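notes for whoever picks this up after me. Data is fine, docs were not. Fixing docs now.

# flellero-repairs

Log of textile repairs from the Flellero mending table, one row per item brought in. Bags, cases, coats, a lot of jeans. Typed up from paper slips.

- 372 rows, 61 of them with a follow-up
- CSV, UTF-8, comma separated
- one file for repairs, one for thread and notions used
- no names or phone numbers of owners, those stayed on the slips

## Files

```
repairs.csv
notions.csv
followup.csv
slips_key.md
```

`slips_key.md` is the handwriting key. Read it before you "correct" anything. What looks like a 7 in the early slips is usually a 1.

## Columns (repairs.csv)

| column | what | notes |
|---|---|---|
| item_id | integer | not consecutive, gaps are voided slips |
| kind | bag, case, coat, trouser, other | lower case |
| fault | seam, zipper, strap, hole, lining | main fault only |
| fabric | free text | see below |
| minutes | integer | bench time, no waiting |
| method | machine, hand, both | |
| outcome | done, partial, returned | |
| mender | initials | |

Minutes got capped at 60 in the first batch because the slip had only room for one hour of tick marks. So a 60 there means 60 or more. Later slips have a proper box. Column `capped` is TRUE where this applies, forgot to put it in the table, its the last column.

## Fabric field

Free text and a mess. Wool, "wool?", felt, "grey stuff", poly. I grouped what I could into `fabric_group` and left the original next to it. 122 rows are still `unknown`. Please don't guess from the kind, a coat is not automatically wool.

Small padded cases were the hardest to group. Mender writes "felt" when the surface is fuzzy or flecked, even if it's woven. If the slip says felt and the fault is seam, I put `unsure_woven_felt` and moved on. 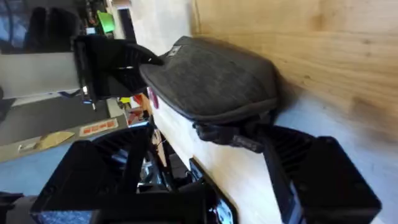

Maricica Vlad wrote back on the draft that seam and strap faults should never have been one choice on the old slip, because half the strap jobs at the table are really the seam letting go where the strap goes in, and she would code those as seam every time. Fair. Not recoded yet. If you do it, go by the `notes` column, search for "anchor" and "bartack", and keep the old value in `fault_orig`.

Until then treat seam vs strap as soft. Zipper and lining are solid.

## Known problems

- Two menders share initials MA. Mircea Anghel is `MA`, the other one is `MA2`, but only from the second batch on. Before that, no way to tell.
- "partial" was used for both "ran out of time" and "owner said good enough". Sorry.
- Thread brand is blank in most of `notions.csv`. Where it says Toltmont that's the cone on the big machine, polyester, medium weight. Cutis is the waxed hand thread, leather and heavy straps only.
- Trousers hemmed as a pair with a jacket sometimes got one slip, sometimes two. Look for the same minutes on neighboring ids.
- March is thin. Machine was out with a bent hook, hand work only.

## Follow-up

We asked people to tell us if the repair gave way. Only the ones who came back or called are in `followup.csv`, so this is NOT a failure rate. Do not divide by total rows. Someone already did and it ended up on a slide.

`held` is yes/no/dont_know. `worn_how` is free text, some of it pretty funny, none of it cleaned.

## Loading

```
import pandas as pd
r = pd.read_csv("repairs.csv", dtype={"item_id": str})
n = pd.read_csv("notions.csv", dtype={"item_id": str})
d = r.merge(n, on="item_id", how="left")
```

Keep item_id as string or you loose the leading zeros and the merge quietly drops rows.

## Use

Reuse it, share it, teach with it. Credit "Flellero mending table". Don't use it to rank menders by speed, the hard jobs all went to the same two people.

## TODO

- recode seam/strap (see above)
- type the Pîrvu box, still on paper, more slips in there than I thought
- split "partial"
- check the voided ids against the stubs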